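3. Materials and methods

3.1 Study setting

The study took place in Gruva, a former mining town where most short-stay accommodation occupies converted workers' housing. The rooms are small, and beds are commonly placed lengthwise against the window wall. Traffic from the ore road continues through the night, and exterior lighting at the rail yard is left on until morning. Both were mentioned often by guests in the pilot survey, and both shaped the choice of variables described below.

Two properties agreed to take part, referred to by their trading names, Hekeck and Meltov. Hekeck is a guest house with shared bathrooms. Meltov is a block of self-contained units let mainly to contract workers on rotating shifts, many of whom sleep during the day. Neither property had changed its window coverings in the two years before the study, and neither was charged for materials or paid for access.

3.2 Participants

Guests were invited to take part at check-in. A printed sheet explained the purpose of the study in general terms, as an inquiry into comfort in rented rooms, without naming curtains or light. Of the 500 guests invited, 447 returned a usable questionnaire. Questionnaires were set aside if the guest had stayed fewer than two nights or had left the sleep items blank. Guests under 18 were not invited.

Participation was anonymous. Room numbers were recorded so that responses could be matched to the physical measurements, and were removed from the data set once the matching was done.

3.3 Window coverings

Coverings were sorted into three classes by weight and lining: light unlined, heavy unlined, and lined. Colour and pattern were recorded but not used in the classification, as the pilot survey showed no clear link between the colour of a curtain and how dark guests judged the room to be. We also recorded the drop of each curtain relative to the sill, the floor and any furniture standing in front of it. Figure 1 shows a patterned curtain with a long drop behind a bed.
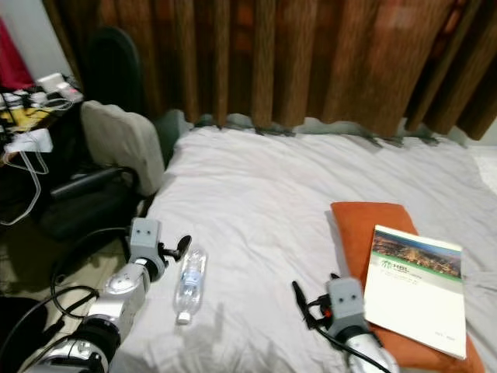
Figure 1. Brown striped curtain hanging in vertical pleats along the far edge of a bed.

Drop turned out to be harder to record than we had expected. In rooms where the bed stood against the window wall, the lower part of the curtain could rest on the mattress, hang behind it or bunch up beside it, and its position could change each time the bed was made. We therefore measured drop with the curtain fully closed and the bed pushed to its usual position, and noted whether the hem was free or obstructed. An obstructed hem was treated as a separate category in the analysis.

3.4 Light and sound measurements

Illuminance was measured at pillow height with a handheld meter, once with the curtain open and once with it closed. Readings were taken after dark with the room lights off. A second set was taken at midday in June, when daytime light in Gruva is strongest, to represent conditions for guests working night shifts. Meters were checked against a reference lamp at the start of each visit.

Sound levels were logged overnight in unoccupied rooms. We did not log sound in occupied rooms for privacy reasons, so our figures do not include noise made by guests themselves or by their neighbours on the same night.

3.5 Questionnaire

The questionnaire was adapted from the Kuipers Room Comfort Scale, shortened so that it could be filled out in a few minutes. Guests rated darkness, quiet, temperature, air and bedding on a seven-point scale and gave an overall rating for sleep. An open question asked what, if anything, they had changed in the room before going to bed. Answers to this question were coded by two readers working separately, and disagreements were settled by discussion.

3.6 Analysis

We used a mixed model with overall sleep rating as the outcome and room as a random effect. Fixed effects were covering class, hem category, closed-curtain illuminance, overnight sound level and whether the guest slept mainly by day or by night. Temperature was left out of the main model because heating at Meltov is centrally controlled and varied very little between units. A second model, limited to guests who slept by day, is reported in Section 4.3.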